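책상 위에 굴러다니는 자잘한 부품들, 다들 어떻게 하세요?

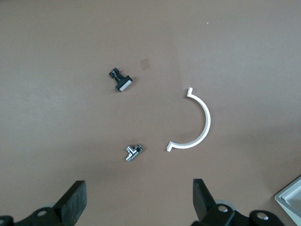 먼저 제일 궁금한 거 하나요. 어디서 나왔는지 모르는 플라스틱 부품은 얼마나 갖고 있다가 버리세요?
저는 2년 잡습니다. 봉투에 넣은 날짜를 적어 두고 그때까지 안 찾으면 그냥 보내줘요.

반달처럼 휜 흰색 조각이랑 걸쇠인지 클립인지 모를 검은 조각 때문에 글 쓰게 됐어요. 흰 건 양 끝이 바깥으로 꺾여 있어서 뭔가를 잡아 주는 브래킷 같기도 한데 도통 모르겠네요ㅠㅠ 혹시 아시는 분?

댓글 9

서랍지옥
흰 거 저희 집 Stuvham 수납장 뒤쪽 배선 고리랑 비슷해 보여요! 확실하진 않은데 한번 뒤져 보세요~

납땜초보
검은 건 버리지 마세요. 끝에 구리색 비치는 거 보이죠? 전기 통하는 접점일 수도 있어요. 얇고 골이 진 부분도 그렇고 장식용은 아닌 듯.

비움일기
저는 반대요ㅋㅋ 모르는 부품은 그날 버립니다. 작년 10월에 한 통 쏟아 보니까 93개 나왔는데 그중에 다시 쓴 게 2개예요. 2년은 너무 길어요.

납땜초보
@비움일기 그 두 개가 없었으면 제품을 새로 사셨을 수도 있잖아요;; 봉투 한 장이 자리를 얼마나 먹는다고요.

비움일기
@납땜초보 한 장이 아니니까 문제죠... 저희 집은 거의 20장까지 갔었어요. 이사할 때 그걸 다 들고 갔다니까요.

서랍지옥
저는 Gamska 칸막이 통에 색깔별로 넣어요. 흰 건 흰 칸, 검은 건 검은 칸. 출처는 몰라도 찾기는 빨라요.

글쓴이
색깔별은 생각 못 했네요! 그리고 저 갈색 테이프 조각, 책상 색이랑 비슷해서 저도 한참 몰랐어요ㅎㅎ 떼야겠다.

Filldale주민
테이프는 손톱으로 긁지 말고 드라이기로 살짝 데워서 떼세요. 저는 긁다가 상판에 자국 남겼어요.

글쓴이
감사합니다! 일단 Stuvham 뒤부터 보고, 아니면 봉투행입니다. 날짜는 적을게요.

공유 6 · 댓글 9

최근 글
- Gamska 칸막이 통 뚜껑만 따로 살 수 있나요
- Šindelář 공구함 한 달 쓴 후기
- 남는 나사 보관법 모음
- 서랍 바닥에 까는 매트 추천 좀요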